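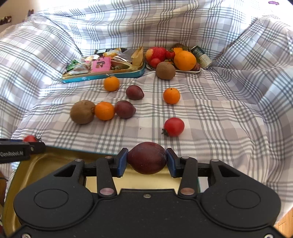

A Residência Turnedside rege-se por um regulamento interno cujo artigo 4 proíbe a conservação de géneros perecíveis nos quartos. A disposição vigorava desde a abertura da casa e constava de um quadro afixado junto à escada, onde os residentes a liam no dia da admissão e raramente depois. No mês de fevereiro, a direção foi chamada a apreciar o caso da residente Giang Tạ, em cujo quarto se encontrou fruta disposta sobre a cama. As tangerinas, o quivi e as ameixas de um vermelho escuro repousavam sobre o tecido xadrez, na companhia de um tomate que conservava ainda o cálice verde, e junto deles estava um tabuleiro de interior dourado pálido. Interpelada, a residente declarou que se encontrava a proceder à distribuição.

Foi incumbido da averiguação o encarregado do piso, Sơn La, funcionário de reconhecida prudência, que subiu ao quarto às três da tarde e pediu licença para se sentar. A licença foi-lhe concedida, a cadeira também. O auto que redigiu ocupa duas folhas e é omisso quanto à duração da visita.

Consta do auto que a fruta provinha da mercearia Lại e fora paga pela residente com recursos próprios. Consta igualmente que a senhora Tạ exercera, durante a maior parte da vida, funções de escriturária no armazém da Kindmont, onde lhe competia repartir as remessas pelas lojas da província. Chegavam-lhe, em certas épocas, 2.000 caixas numa só manhã. Nenhuma loja, afirmou, recebeu alguma vez fruta pisada por culpa do armazém, e o encarregado entendeu dever registar a afirmação nos seus exatos termos.

Perguntado o critério da distribuição presente, a residente expôs que os tomates se destinavam ao quarto do fundo, cujo ocupante os comia com sal, à maneira da terra dele; que as ameixas cabiam às duas irmãs do primeiro andar, devendo separar-se as mais firmes para a mais nova, que as preferia assim; e que o quivi não tinha ainda destinatário. Sobre este último ponto pediu a opinião do encarregado. O encarregado respondeu que lhe não competia pronunciar-se.

– Compete a alguém – observou ela.

O auto regista a frase e, logo a seguir, uma linha riscada. 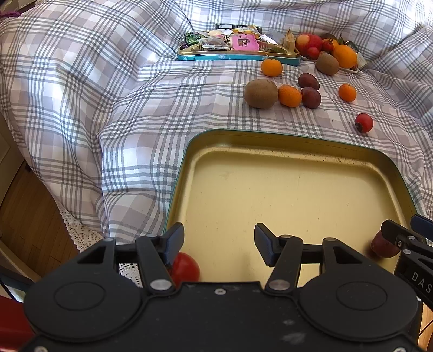

Tempo de leitura: 3 minutos

Quanto ao uso da cama, a residente alegou que a mesa do quarto, da marca Stona, tinha o tampo inclinado e que as tangerinas rolavam. A alegação foi verificada no local. Colocou-se uma tangerina sobre a mesa, por duas vezes, e por duas vezes o encarregado a apanhou do chão. Na segunda ocasião, segundo a sua própria redação, «verificou-se dano ligeiro na casca, tendo o fruto sido consumido para evitar desperdício». Não se indica por quem.

A direção reuniu ao fim da tarde. Foi lido o auto e foi lido o artigo 4, que o diretor conhecia de cor e mesmo assim quis ouvir por inteiro. Debateu-se se um fruto em trânsito para outro quarto poderia considerar-se conservado naquele onde era repartido. O diretor entendia que sim. O encarregado, ouvido a título informativo, entendia que a palavra «conservação» supunha a noite, e que ao cair da noite não restaria fruta alguma.

Deliberou-se suspender a decisão até à manhã seguinte e proceder então a nova vistoria, da qual se lavrou o seguinte registo:

«Pelas oito horas, quarto em ordem. Cama feita. Tabuleiro lavado e encostado à parede. Inexistência de géneros perecíveis. A mesa foi calçada com cartão dobrado, a pedido da residente, pelo signatário.»

O processo foi arquivado sem sanção. Na gaveta do encarregado, embrulhado num guardanapo de papel com o nome dele escrito a lápis, ficou até ao almoço um quivi.

Última atualização: fevereiro
Publicações > Contos > Turnedside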